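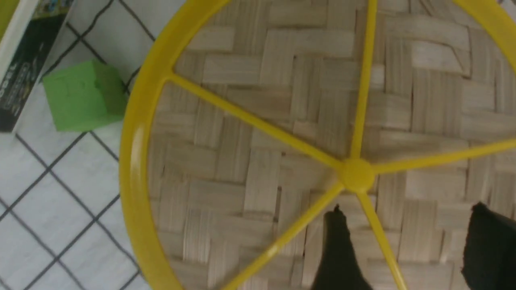

Lid of the steamer.

I spent most of December meaning to deal with the play shelf in the back room and finally got to it last week. It took a whole morning and part of the next one. I'm writing down what I did with everything, mostly so I can look it up when I forget where something went.

Some background for anyone new. My granddaughter comes over after school, and her cousins come when their parents are working late. The back room is theirs. Over 7 years the shelf in there has filled up with play food, blocks, puzzle pieces, doll clothes and a lot of things that were never toys to start with but got carried in from the kitchen and never went back. My daughter calls it the annex.

I started by taking everything off the shelf and putting it on the floor. I don't recommend this if you have bad knees. After the first hour I moved to the table and brought things over in batches, and that went much better. I put the white cloth with the black grid on it first. I got that cloth at Tanguy, the fabric place out on Route 512, when they were clearing out their remnants. It wrinkles if you look at it, and I gave up ironing it a long time ago. It's good for sorting, though. Small things show up on white, and the lines make it easy to keep one pile away from another.

The steamer was the first thing I had to make a decision about. It's bamboo with a yellow plastic rim at the top and bottom, and the lid has yellow spokes running out from a knob in the middle. I paid $20 for it at a kitchen store in Seltmont that has since closed. I thought the yellow was ugly and bought it anyway. I cooked with it a few times, and then the kids found it and it became the pot, the drum, the hat and the bed for a stuffed rabbit.

The trouble was the lid. The weave has little gaps in it, and dust gets down into them, and so does anything else that happens to be going around. There was glitter in it. I used a dry toothbrush first and worked along the strips, then wiped it down with a cloth that was barely damp. I did not soak it. I soaked a bamboo tray once and it was never flat again. The plastic parts were easy, a little dish soap on a sponge and done. The place that takes longest is right along the edges of the spokes, where you have to get the bristles in sideways.

I thought about taking it back to the kitchen. It has had a long time in the other line of work, however, and I would have to explain to a six-year-old where the rabbit was going to sleep. It stays in the back room. If I want to steam dumplings I can buy another one.

Next was the play food, and there was far too much of it. I had bought some, my daughter had bought some, and Delia Retamal across the street gave us a whole bag when her boys got too old for it. A lot of it was in poor shape. The pizza had lost its toppings. The bread had been chewed. Anything cracked I threw out, and anything with a sharp seam went out too. The things I would be happy to hand to somebody else's child I kept or set aside for donation, and that turned out to be a useful rule for the whole morning.

The fruit held up best. It's the shiny hard kind and it wipes clean in a second. I kept more of it than I needed to.

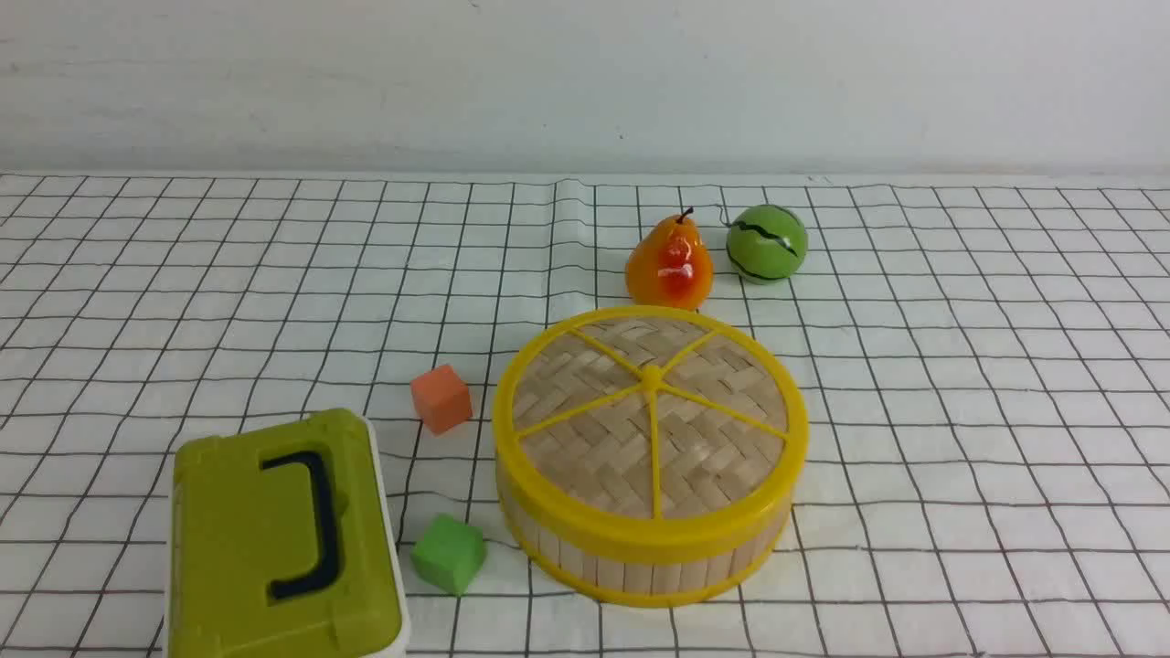
I have a soft spot for the pear. It has a red blush on it like a real one and a little brown stem, and it's the one they always put in my hand when I'm told to be the customer. The small watermelon is the other favorite. It's out of scale with everything, smaller than a plum in real life, and no one has ever complained about it. Both of them went in the keep pile without any thought.

The foam cubes were harder. I like them in principle. They're quiet, they don't hurt when thrown, and they're light enough that the little one can build with them. But they pick up lint, and the older kids pinch pieces out of them while they're watching something. I went through them by feel. If the corners were still decent I kept it. If it had a bite taken out of it, it went. I washed the survivors in the sink with warm water and a drop of Nisto, squeezed them out in a towel and let them sit overnight on the rack. The orange and the green kept their color fine.

I should say something about Nisto, as I get asked what I use on things. It's the plain unscented dish soap they carry at the market on Steston Street. I don't think there's anything special about it. It rinses off quickly and it doesn't leave the toys smelling like a candle.

Once the piles were sorted I had to find something to put them in, and this is where I usually go wrong. I go out and buy bins. I have bought bins so many times. They never fit the shelf, and then I own bins. So this time I told myself I could only use containers already in the house, and I went around and collected what I could find. There were shoeboxes, a bread basket, a cookie tin and the green case from the hall closet.

The green case is a good one. My husband kept odds and ends from the workbench in it for years and then moved them all to drawers, and it has been sitting there since with an extension cord in it. White on the bottom, bright green lid. It's thick plastic and doesn't flex when you pick it up. I wiped it out, let it air, and tried it out with different piles to see what it suited.

The play food seemed like the obvious choice, but then the kids would have to open a lid every time they wanted a tomato, and I know what would happen. The food would go back on the floor. Food went in the bread basket, open, on the low shelf. The case got the cubes and the small building pieces, the things that roll under the radiator if you give them the chance. 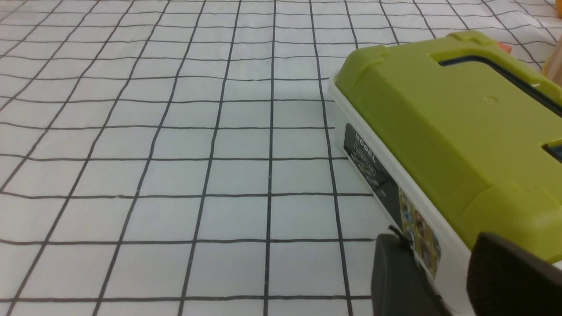

I considered putting a label on it. There's already a black one on the side that says MODEL, and my granddaughter, who is reading everything right now including the back of the cereal, read it out loud and asked if that was where the models go. I said it could be. She has decided that whatever they build out of the small pieces is called a model, so the case is now the model box. I had masking tape and a marker ready and put them back in the drawer.

Here is where everything ended up, for my own reference. Low shelf: play food in the bread basket, steamer next to it with the rabbit's blanket inside. Middle shelf: model box, puzzles in their own boxes with a rubber band around each one. Top shelf: paint, scissors, anything with a cap that comes off. Doll clothes are in the cookie tin, which is too small for them, and I'll have to think about that again.

The donation pile filled 3 grocery bags. Mwanahawa Ogola runs the after-school room at the church on Steston, and she took all of it except the puzzles. She said they have more puzzles than they have floor. I don't blame her. I still have those by the front door and would be glad to give them away if anyone nearby wants them. They're all complete except the lighthouse, which is missing a piece of sky.

As for the cloth, I shook it out on the back steps and washed it on cold. I tried hanging it over the shower rod to see if the creases would drop out and they mostly did not. I may cut it down and hem it to fit the low table in the back room, as the kids liked having the squares. They were putting one thing in each square when they came in that afternoon and found it still spread out. It kept them busy until supper.

I still have the bookcase to do in there. Some of those books have been colored in by two generations and I haven't decided how I feel about that. Probably after the holidays, when the room is free for a few days and I can leave things out overnight.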